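手持夹爪对比试验二月进展报告

项目:Tomunden 双手操作数据采集与夹爪选型
提交单位:Skarncombe 实验组
收件:Futside 项目管理处
编写:Annapurna Bangera
复核:Hằng Cù

一、本期工作范围

本期任务为比较两种指垫方案在洗漱类双手操作中的表现,并确认定位标记在近距离交叉动作下的可用性。A 方案为平面指垫,B 方案为带浅槽指垫,两者外形尺寸和开合行程一致,手柄与标记块通用,更换时只需拆下指部。机械臂端的对照试验不在本期范围内,仍按原计划放在下一阶段,使用 Lâm 控制器。

二、试验设置

试验区设在洗手台工位。采集端由操作人员双手各持一只夹爪,夹爪顶部装有白色立方体标记块,各面印有黑色基准标记,用于解算末端位姿。头部视角相机提供全局画面。操作对象包括漱口杯、牙刷和牙膏,均为市售普通用品,未做加重、贴纸或表面处理。

任务拆分为四段:取杯、放置牙刷、开合牙膏盖、物品归位。共安排 16 个采集单元,每个单元重复 7 次,合计 112 条轨迹。A、B 方案各占 8 个单元,顺序交错,以减少操作人员熟练度变化带来的偏差。每个单元开始前重新校准开合零点,校准值随轨迹一并写入记录。
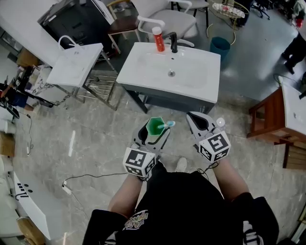
图1 洗手台工位双手操作:左夹爪夹持绿色六边形杯,牙刷横搁于杯口;右夹爪处于张开状态。

三、阶段结果

1. 杯体夹持。两种指垫均能完成取杯和保持。六边形杯的侧面为平面,A 方案接触面较大,保持阶段杯体转动较小;B 方案在夹到棱边时容易自行对中,但夹在侧面时浅槽减少了有效接触面积,牙刷搁上杯口后偶有轻微偏转。该差异尚不影响任务完成,但会增加后续策略学习中的姿态噪声。

2. 牙刷抓取。B 方案优势明显。刷柄落入浅槽后基本不再滑动,操作人员无需二次调整。A 方案有 4 条轨迹出现刷柄绕指垫转动,其中多数发生在从台面直接夹起的动作中。

3. 小件操作。牙膏盖一类小件仍是两种方案共同的薄弱环节。指尖前缘偏厚,夹取时遮挡目标,操作人员需侧转手腕才能看清接触位置。侧转后标记块朝向相机的面随之减少,位姿解算质量下降。

4. 标记可见性。双手间距正常时,两侧标记块均可稳定解算。双手交叉或一侧夹爪靠近身体时,出现短时丢失,目前以惯性数据插补。插补段已在数据中单独标注,未计入指垫对比。

四、存在问题

(1)夹爪线缆从手柄引出后沿手腕方向走线,手腕大幅翻转时有牵拉感。本期临时加装了线夹,牵拉有所缓解,但线夹与袖口仍会摩擦。

(2)洗手盆白色表面与标记块白色底面对比度低,强光下标记块外轮廓检测不稳定。基准标记本身的识别未受影响,问题仅出现在以轮廓为初值的旧版解算程序中。

(3)台盆后缘放置物品的位置离水龙头较近,右侧夹爪进入时余量偏小。采集中有碰触水龙头的记录,相关轨迹保留,标为“接触异常”。

五、调整措施

指部拟改为组合方案:根部保留平面接触区,前端加浅槽,并将指尖前缘减薄。首批加工 4 副,两副用于手持端,两副留给机械臂端。解算程序改为直接以基准标记角点为初值,旧版程序停用。线缆改从手柄尾端引出,线夹随之取消。

台面物品的初始位置增加一组远离水龙头的布置,与现有布置并行采集,以便区分指垫影响与空间余量影响。

六、经费与进度

本期支出集中在指部加工和标记块补印,未超出批准额度。进度方面,采集按计划完成,数据清洗落后于计划,原因是插补段需要人工复查。Hằng Cù 已接手复查工作,预计不影响下一阶段启动。

七、需管理处确认事项

一是组合指部的加工费用可否列入现有材料科目;二是机械臂端试验是否沿用同一套洗漱用品,或按 Futside 此前意见增加圆形杯。若增加圆形杯,手持端需补采 8 个单元,设备占用时间相应延长,请在加工单下发前答复。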